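Chapter 6
Two Arms, One Table: Planning a Shared Workspace

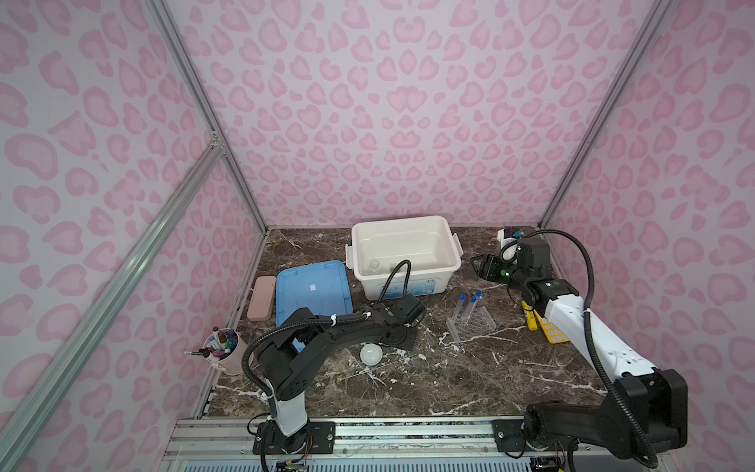
Figure 6.1 Two arms mounted on one front rail, with a test tube rack, a storage bin and desk supplies between them.

By now your club has probably spent many happy (and a few grumpy) afternoons getting a single arm to go where you wanted, and you deserve a pat on the back for that! In this chapter we add a second arm, and with it the question of whose turn it is. The students at Lenotbridge filled up to 44 notebook pages on that question before their first tidy-up run, so please be patient with yourselves. Keep your reach map from page 129 handy, and sharpen a pencil.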